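Clora Student Kitchen Challenge: Team Set-up Guide
Section 4. Loading the kitchen and homing the arm 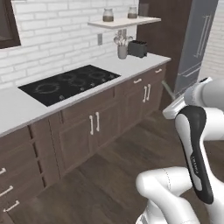
According to Tritel, whose note is pinned in the club forum, the arm should be homed before any task file is opened, as the loader keeps whatever joint values it finds. The steps follow that order.

1. Start the simulator and choose Kitchen from the world list. Loading takes up to 60 seconds on the school laptops.

2. Set the physics rate to 200 Hz. Lower rates are accepted by the program but not by the scoring script.

3. Press Home. Wait until all joint readings are steady for 5 seconds.

Caution: do not drag the arm with the mouse while homing is in progress. The joint limits are not checked in this state.

4. Open the task file for your round. Check that the toaster, the utensil crock and both shelf jars are listed in the object panel.

Note: the cooktop and cabinets are part of the world file and must not be edited. Changed world files are rejected at upload.

5. Run the Lindholm reach test. If it reports a collision with the counter, reset the world and repeat from step 3.

6. Save the set-up under your team number. Names longer than 12 characters are shortened.

For gripper settings, see Section 5.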